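Grelside Housing Opens Applications for Kitchen Electrical Upgrades

Owners and renters in older buildings can apply through the end of August

GRELSIDE – Grelside Housing will begin taking applications Monday for a program that pays for new kitchen wiring and outlets in older homes. The program covers 1,866 apartments and houses in the Grelside and Gradach districts. Work on the first homes will start in August.

Most of the homes on the list were built with one or two kitchen outlets on a single circuit shared with other rooms. Residents who run a toaster oven and a kettle at the same time often trip the breaker, and many rely on extension cords to reach the counter. Under the program, each kitchen will get two dedicated small-appliance circuits, grounded outlets with ground-fault protection, and a separate circuit for the refrigerator where the panel has room for one.

The program will pay up to $2,000 per home. Work that costs more than that can still go ahead if the owner agrees in writing to pay the difference before the electrician starts. Renters will not be charged for any part of the work, and landlords who take part may not raise the rent on account of it for the length of the current lease.

"We get calls about kitchens more than any other room," said Yung-ching Tsao, program manager at Grelside Housing. "People have more things to plug in than they did when these buildings went up, and the wiring has stayed the same. A lot of the homes we visited had a power strip behind the toaster. We would like to get rid of those."

A trial of the program was completed last winter in 121 apartments on the Gradach side of the river. Electricians found that the kitchen circuit needed full replacement in most of them. In the others, new outlets and one added circuit were enough. Residents in the trial asked for more notice before the power was turned off and for outlets to be placed farther from the sink. Both changes have been made to the program. Households will now get five days' written notice, and the electrician will go over outlet positions with the resident before any wall is opened.

Who can apply

The program is open to owners and renters whose building is on the Grelside Housing list of older properties. The list is posted at the housing office and at both district libraries. Renters may apply on their own, but the landlord must sign the consent page before a visit can be scheduled. Owners of buildings with several apartments can file one application for the whole building.

Homes where someone uses powered medical equipment will be scheduled first. After that, applications will be handled in the order they come in. Homes that have had a full rewire under an earlier program are not eligible.

Applicants will need a completed form, proof of address, and a list of the appliances normally used in the kitchen. The list does not need brand names or model numbers. Electricians use it to work out how much power the counter outlets have to carry.

What the work involves

Each home will have two visits. The first is an inspection and takes less than an hour. The electrician will look at the panel, test the existing outlets, and write up a plan with a price. Residents will get a copy of the plan and can ask for changes.

The second visit is the installation. Most kitchens can be finished in one working day. Power to the kitchen will be off for most of that day, and power to the rest of the home will be off for shorter periods. Residents should clear the counters and the floor along the walls the evening before. Large appliances can stay where they are, and the crew will move them if needed. Food in the refrigerator will normally keep if the door is left closed. 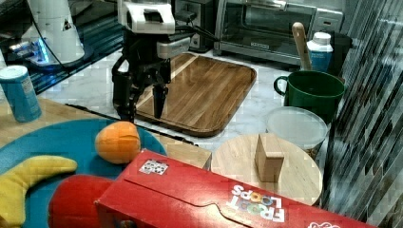
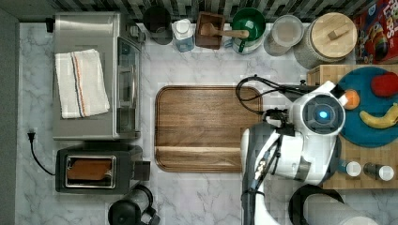

Countertop appliances, including toaster ovens, should be included on the application's appliance list.

Small holes in drywall or plaster will be patched by the crew, but painting is left to the resident or landlord. Where an outlet has to go through tile, the electrician will cut only the tiles needed and will get the resident's approval first. The program does not pay for matching tile, new countertops, or cabinets.

The electrical work will be done by Granico, a local contractor that also carried out the trial. Sivakumar Inspection Services will check each finished kitchen separately and send a report to the housing office. Granico will not be paid for a home until that report has been received. All work carries a two-year warranty on parts and labor.

Until the work is done

Grelside Housing is asking residents to take some basic steps while they wait for an appointment. Plug heating appliances directly into the wall, and use only one of them at a time on a shared circuit. Do not run a cord behind a stove or across a sink. Stop using any outlet that is warm to the touch, discolored, or loose, and report it to the housing office right away. Reports of this kind are handled separately from the program and do not affect a household's place in line.

Keep paper, dish towels, and plastic bags away from toasters and toaster ovens while they are in use. Crumb trays should be emptied regularly. If a breaker trips more than once in a day, leave it off and call.

"Please don't wait for your turn in the program if something smells hot or makes a buzzing sound," Tsao said. "Call us and we will send someone out."

How to apply

Forms are available at the Grelside Housing front desk, at the Gradach branch office, and at the district libraries. They can be returned by mail or in person. Staff at both offices can help fill out the form and can arrange for an interpreter with one day's notice. Applications must be received by the last working day of August. Households that miss the deadline will be placed on a waiting list for any money left over.

Residents will get a letter confirming that their application has been received, followed by a second letter with an inspection date. Dates can be changed once by phone. Anyone who needs to change a second time will be moved to the end of the schedule.

Owners with questions about costs above the program limit should speak with the housing office before hiring a contractor of their own. Work that was started or paid for before an application is approved cannot be reimbursed.

About Grelside Housing

Grelside Housing manages repair and safety programs for homes in the Grelside and Gradach districts. It runs the district's heating repair line, the window replacement program, and the yearly smoke alarm check.

Media contact:
Yung-ching Tsao
Program Manager, Grelside Housing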